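Notes for the Hillero open day talk (slot is short, don't waffle!)

**Opening**

Right, morning everyone, thanks for coming all the way out to Baltitz in December. Say hello, mention the tea, then straight into why we went to see the Le Roux people in the first place. I'd expected a glossy show and a sandwich. What we got was a whole afternoon of somebody else's kitchen, over and over, on a big screen, and I loved it.

**How the demo ran**

- They do the kitchen work in simulation first. A robot with two arms, a worktop full of clutter, and off it goes.
- 400 runs were booked in for the afternoon and 380 had finished by the time we left (pause here, people like a number).
- Each run gets a fresh jumble on the worktop. Some of it is frankly bonkers, and the visitors enjoyed that bit most.
- I had a go at the controls myself. Three tries to pick up a dish! Own up to this, it gets a laugh.

**What I took home**

The view from the robot's own body is much more awkward than I'd imagined. You're leaning, your own bulk is in the way, and half the worktop is hidden behind you. I'd been planning our Vusell trial as if the thing could see everything from the ceiling, so that's had a rethink.

Also, their simulator runs 365 days a year, Christmas included. Ours has a lie-down every time the office heating trips the fuse. (Look at the facilities lot when you say this. Smile.)

**Slide up, then questions**

Leave this one on the screen while people put their hands up, and if it goes quiet, ask who'd like to come on the next visit.
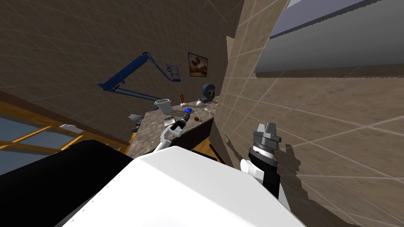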